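Kestimus gripper add-on, tried in the simulator

Kestimus sells its padded gripper model as a drop-in for most home simulators. I gave it 12 evenings in April and came away only half convinced. The fingers load quickly, and the marker on the wrist saves fiddling with camera alignment. The bedroom set is the one I used most, with a cardboard box on the bed as the target.
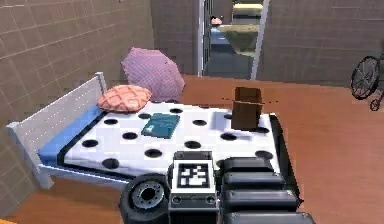
Against the Zeng

My older Zeng two-finger model managed 69 clean lifts in the same room. The Kestimus got 18 fewer. Mariann Medve blames my friction settings - she may be right, but the manual gives no values to start from. Wrist control is smoother, I'll grant that. For the price I'd want a proper settings page, and I'm keeping the Zeng until there is one.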